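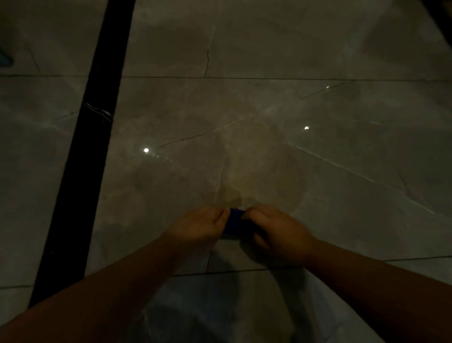

Photo: Urmas Rätsep

Varby forum > Perception > Hand and object tracking

Contact estimate goes crazy on shiny floors

urmas_r
Hi all, long-time reader, first real post. I'm using the Varby tracker to turn head-view video into hand and object tracks, and then I feed those to our planner as demonstrations. On a plain table it works great. On this floor it's a mess. The still up top is frame 1249 from the clip I keep testing on, and it's the one where everything falls apart at once.

What I get: left hand is fine, right hand is okay-ish, and the object mask for the little blue thing grows a tail. It eats the dark shadow just past the object, and on some frames it also grabs a chunk of the shadow under my right hand. Then the object center jumps toward me and the contact flag flips from "held" to "resting" and back again. The planner sees that and happily writes me a put-down and a pick-up I never did!

I've tried raising the mask threshold and it helped with the tail, but then I lose the right side of the object, where my hand covers it anyway. Any ideas before I start throwing out clips?

bikero
Turn the lights on, man. It's dark blue on a dim gray-brown floor. Any segmenter is going to struggle.

urmas_r
Fair, but I've got a pile of clips at this light level and I'm not redoing them all. Plus the robot has to run in that hallway in the evening, so I'd like the perception to cope.

ingeborgh
I don't think light is your main problem. I'd look at the reflections first. You've got a big round white one left of center and another broken-up one to the right of it, and those slide over the tile when the head moves. If your camera motion step uses any feature it can find, it's going to latch onto those because they're the brightest corners in view. Then the floor plane drifts, and "held just above the floor" versus "on the floor" is a coin toss for something that flat.

Try masking anything near saturation before feature matching. There's a setting for it, match.ignore_bright, off by default (why??). I had the same kind of jumping on a waxed gym floor and it went from unusable to pretty decent.

bikero
Drift doesn't explain the mask tail though. The mask is per frame. It has no clue about the floor plane.

ingeborgh
True, two separate bugs maybe. I was talking about the contact flag.

andri_k
Jumping in because I fought with this all of November. Bikero is right that the mask step is per frame, but only if you left propagation off. If it's on, one bad frame poisons the next ones and you get exactly that growing tail. Urmas, which is it?

And I'd use the black strips in that floor! They have nice long hard edges and they don't slide around like the highlights do. I fit lines to the floor joints and strips and used those to hold the plane steady. The stone veins I would NOT trust, they're too soft, and half of mine came and went with exposure.

urmas_r
Propagation is on, window of 5. Ugh. I never touched it.

Reran the clip with it off and match.ignore_bright on. Tail is shorter. Contact flag still flips, but way less, roughly a third as often as before. Line fitting sounds fun but that's a weekend.

bikero
So did it get better from propagation or from the bright thing? You changed two at once, lol.

urmas_r
Yeah yeah. Running them one at a time now.

s_albers
I work on the planner side and I'd like to push back a little on fixing all of this in perception. With both hands wrapped around a small object, you're never going to see enough of it. In your still the whole right part is behind your fingers. Let the planner be more suspicious. We require a contact state to hold for 100 ms before it can start a new segment, and if both hands are still closed on the object, "resting" alone can't end a grasp. Took care of nearly all our fake put-downs.

andri_k
Disagree! That hides real ones. If he sets it down and keeps his hands on it for a moment, you merge two actions and the robot never learns to let go.

s_albers
For his task, does that matter? Urmas, do you ever set it down with your hands still on it?

urmas_r
Um. All the time, I think. I kind of fiddle with it against the floor.

s_albers
Okay, then I'd keep the 100 ms and drop the second rule.

urmas_r
Results, one change at a time, same clip. Propagation off: mask tail mostly gone, flag flips the same as ever. Bright masking only: tail still there, flips way down. So Ingeborg and Andri each get one. I still have 3 bad stretches where the shadow under my right hand gets labeled as object, and I'll post the config tonight so you can tell me what else I left on default.

bikero
Post the raw masks too, not just the overlay.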